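Looking After Wooden Cutting Boards

By Danuta Sadowski

Wooden boards last for decades if they are washed properly and kept oiled. Most of the ones I see thrown out have split along the grain or warped so badly they rock on the counter. Both problems come from water, and both can be slowed down a lot.

Everyday washing

Scrape off the scraps, then wash the board by hand with hot water and a little dish soap. Wash both sides, even if you only used one. A board that gets wet on one face swells on that face and starts to cup. Rinse quickly and wipe it with a dry towel.

Stand it on edge to dry, with air on both sides. The dish rack is fine. Leaning it flat against a tiled wall is less good, as the side facing the wall stays damp. Don't put it near the oven or on a radiator.

Keep wooden boards out of the dishwasher. One cycle may not do any harm you can see, but glued boards will start to open at the joints after a few.

Smells and stains

For onion or garlic, sprinkle coarse salt over the surface and rub it in with half a lemon, cut side down. Leave it for 10 minutes, scrape off the gray slush and rinse. Baking soda mixed to a paste with water works on fish.

Beet and berry stains fade by themselves over several washes. Turmeric takes longer. I leave the board in a sunny window for an afternoon and turn it over halfway through.

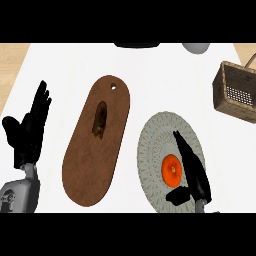 A long board with a hanging hole at the narrow end.

Boards with a hole can go on a hook once they are fully dry. If yours has no hole, store it upright in a slot or between two bookends in the cupboard. Stacked boards hold moisture between them, and in July my bottom one used to come out with spots of mildew.

Oiling

Use food-grade mineral oil. Olive oil and sunflower oil go sticky and turn rancid. I bought a small bottle 19 months ago and there is still some left.

Warm the oil by standing the bottle in a bowl of hot tap water. Pour a little on the board, spread it with a clean cotton rag and do the edges and the end grain too. The ends drink the most, so go over them twice. Leave it overnight and wipe off whatever is still on the surface in the morning.

A new board wants oil once a week for the first month. After that, go by the water test: flick a few drops on. If they bead, leave it alone. If they soak in and leave dark spots, oil it.

Rough patches

Washing raises the grain, and the board starts to feel furry. Let it dry for a full day, then sand with the grain using 120 grit followed by 220. Wipe off the dust with a barely damp cloth, let it dry again and oil it.

Parveen Howlader wrote in to ask about deep knife grooves. Sanding by hand will take out the shallow ones. For the rest you need a planer, and a woodshop may do it for a small fee. Ask first whether they accept used boards, as some don't.

A board with a crack you can fit a fingernail into should be retired from food. Mine is now under the plant pots.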